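Chapter 4
Floors and Surfaces

A floor takes more wear than any other part of a house. In this chapter you will learn how floor coverings are chosen, measured and ordered. We follow Pushpa Bansal, who is replacing the floor in a rented room in Wirnau.

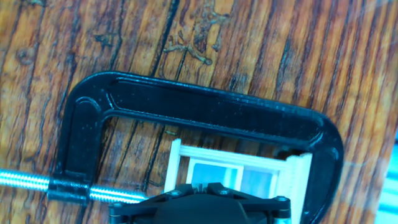

What should be measured first?

Measure the longest wall, then the wall next to it. Multiply the two to get the floor area.

Bansal's room came to 20 square meters. She added extra for waste, then asked two suppliers, Gosura and Rawat, for prices. Their quotes were 57 dollars apart. Section 4.2 compares them line by line.

Key terms: area, waste allowance, underlay, subfloor

Figure 4.1 A worn, varnished wooden surface

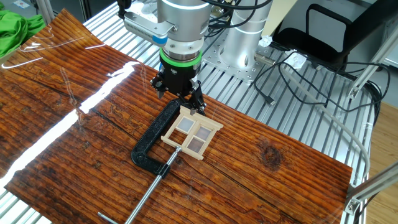 Figure 4.2 Reddish-brown plank pattern with a dark knot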